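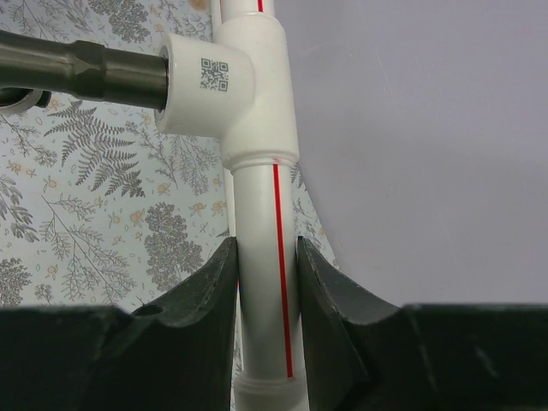

Outside taps and garden water – your questions

Can I fit an outside tap myself at Villalobos allotments?
Yes, on your own plot. The shared pipe along the main path is looked after by Drarkum, so please don't cut into it. Ring Itzel Olvera at the office before you start and she will tell you where your supply turns off.

What does it cost?
A standard connection is £57. If your plot already has a capped branch, it is £39. Parts are extra.

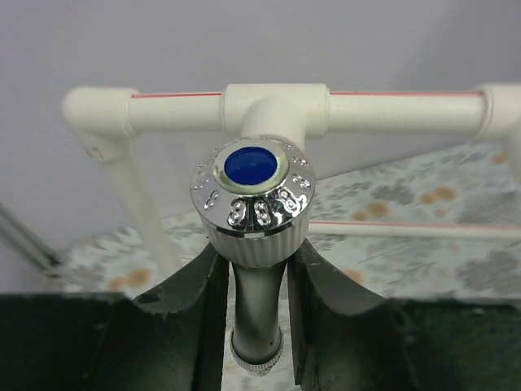

When is the water on?
From April until the first hard frosts. The date of the autumn turn-off goes up on the gate. Leave your tap open once the supply is off so that any water left in the pipe can drain.

My tap drips. Who mends it?
If it is on your plot, you do. A new washer is usually enough. Turn the supply off first, and don't force the handle – overtightening wears the washer out faster. Drips on the shared pipe go to Iraís Meléndez.

Can I leave a hose running?
No. Hoses must be held or watched, and two hours a day is the limit in dry spells. Sprinklers are not allowed.

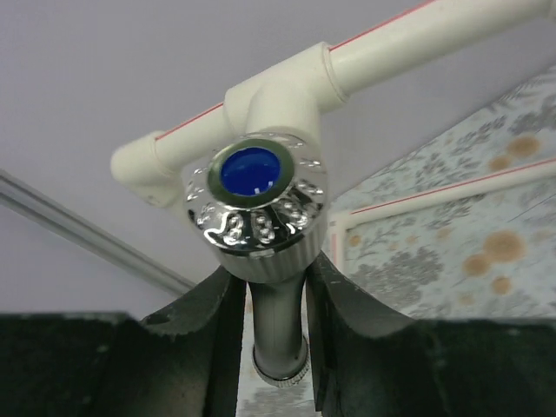 Is the water safe to drink?
It comes from the mains, but it can sit in the pipes for days. We suggest you bring your own.

Can I share a connection with the next plot?
Up to four plots may share one. Each holder signs the form, and the bill is split equally.

Page last changed 20/10/2024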